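October 2025 - bin picking, grasp offsets

Vesna and I ran the wrist-camera policy on the sheet-metal parts from the Altiren set, blue bin, same weights as last week. Changed one thing: grasp target moved to the narrow strip, away from the embossed panel. 20 picks per pose, 200 for the day. 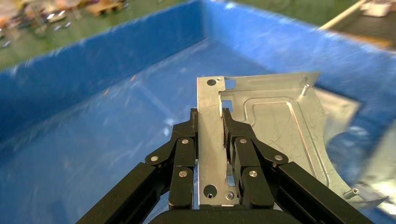

Results

Strip grasp: 16 drops. Panel grasp (old target): 42 over the same number of picks. Most of the drops came on the lift - the wide side swings and the part twists in the fingers.

To do: log finger force, ask Ognjen about the pads, rerun with the slower lift.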